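Washing a waxed cotton jacket, or not
Home & Laundry > Fabric care

duffelbag
I picked up a khaki waxed jacket at the op shop in December and it smells like the inside of an old ute. There are no washing instructions I can make out, so I don't know what the maker wanted done with it. 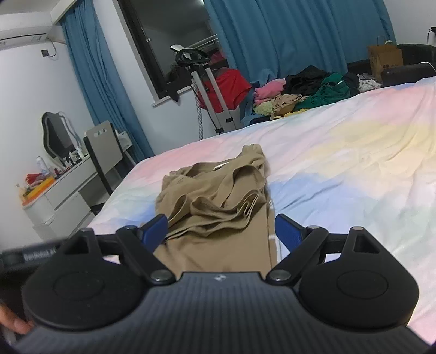 My mother says cold gentle cycle and hang it in the shade. My neighbour says if I put it in a machine I may as well throw it out. Who is right? I'd like to wear it when the weather turns, and I don't want to spend more on it than I paid.

imad_dabbas
Your neighbour. Sponge it down with cold water, no soap, hang it outside for a few days and see where you are. A machine strips the wax and leaves it in patches, and then you have a stiff jacket in some places and a wet one in others.

kettleside
I have to disagree with Imad. I machine washed mine, cold, with plain soap flakes. Yes, the wax came out. I rewaxed it the next weekend and it has been fine through two winters. If the smell is in the lining, sponging the outside won't do a thing.

imad_dabbas
You rewaxed it. The OP said they don't want to spend money.

kettleside
A tin of wax is cheap next to a new jacket. I used a Schouten one, one tin did the whole coat with a bit left over for my boots.

pegline5
Before anyone does anything, is it definitely waxed? Plenty of old cotton drill jackets get sold as waxed because they're the right colour. Put a few drops of water on the shoulder. If it beads, it's waxed. If it soaks straight in, it's either plain cotton or the wax is long gone, and you can wash it like a pair of work trousers.

duffelbag
Just did the water test. It beads on the back and soaks in at both elbows and along the pocket flaps. The lining is a check cotton and that is where most of the smell is.

pegline5
Then it's waxed and worn. Turn it inside out and sponge the lining with one part white vinegar to 5 parts water. Do the armpits and the collar twice. Hang it on a wide hanger out of the sun. The vinegar smell goes by the next day.

Arnar Á.
The vinegar works. I would also empty the pockets and turn them out. I had one with tobacco crumbs in the seams and that was the whole problem.

kettleside
Happy to go along with vinegar first. If it still stinks after 3 goes I'd wash it.

tamsin_w
Please don't put it in the dryer whatever you decide. My brother did and the drum had wax on it for weeks. Every tea towel came out with brown marks.

imad_dabbas
Agree with that one at least.

duffelbag
Update. Turned the pockets out and found half a dog biscuit and a lot of grey fluff. Two rounds of vinegar on the lining and it's much better, though the collar still has a bit of a whiff. I'll give it one more go, then get a tin of wax for the elbows. Does the colour of the wax matter on khaki?

pegline5
Use the clear one. It will darken the elbows a bit at first. Warm the tin in a bowl of hot water and rub it in with an old sock.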